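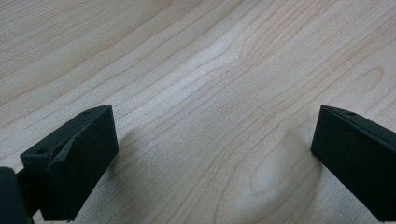

# Flurbridge Village Recipes

Reading time: 2 minutes

Hello, and thank you for stopping by! This folder holds 93 recipes gathered from kitchens in and near Flurbridge, typed up by Nantana Sukprasert and me over a good many Thursday evenings (with rather more cake than typing, I'm afraid).

## What you'll find

- `recipes.csv` - one row per recipe, with title, cook, servings and method
- `notes.txt` - family stories, spelt just as they came to us

Soups and curries make up the bulk of it, and there are 14 puddings. Two recipes have no oven temperature, as Thongchai Kaewkla's aunt always went by smell.

## Before you cook

Spoon measures are level. "A cup" means whatever cup the cook had, so do taste as you go - Hanyu Cao's ginger broth is lovely but fierce.

## Using it

Copy and share freely, and please keep the cooks' names with their dishes. Corrections go to Siriporn Klinhom.

Print this page | E-mail this page

Related items
- Flurbridge Jam and Chutney List
- Boonchu Family Menus
- Converting Old Oven Marks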